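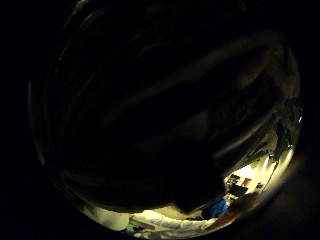

Skye Pringle
Second-year student, Interiors and Domestic Space

Project report: Light in a room after dark

My project was supposed to be about storage. I had a plan, a tape measure and a budget of $50, and I meant to spend April working out why the room I share with Gavin Yule never stays tidy for longer than an evening. Then I started going through it at 9 p.m., with the ceiling light off and one lamp on, and the storage question got pushed aside by a simpler one. How much of the room can either of us see?

Very little, as far as I can tell. Hold a hand up near your face in a room lit from one side and the fingers go almost completely black, with a soft brownish line along each edge if you are lucky. Past them the wall and floor can be glowing yellow-white and it makes no difference to what you are holding. A white sleeve does well in this light. Small dark things on the floor do not -- they all turn into the same small dark thing, and you find out which is the charger by picking up the others first.

Color was the part I had not planned for. Bright blue held up better than I expected, even half in shadow. Red and green could be tiny and still catch the eye. I own mostly black and gray objects, so this was bad news.

For the practical part I moved the lamp to three positions and timed Gavin putting away the same pile of belongings each time. With the lamp behind him he took 478 seconds, and spent a good share of them blocking his own light and complaining about it. With the lamp in front and to the left he took 93 seconds. The third position was on the floor. He tripped over the cord and we agreed not to record a time.

My tutor pointed out that Gavin had also had practice by the second run. This is true. I should have changed the pile or changed Gavin, and neither was available.

I spent $18 of the budget on a longer cord and some colored tape, which now marks the handles of everything black that I regularly lose. The storage boxes I had picked out stayed in the shop. If I take this further next term I would test more people, shuffle the order of the lamp positions, and keep the cord against the wall. Gavin has asked to be listed as co-author. He is listed here as the person who put things away.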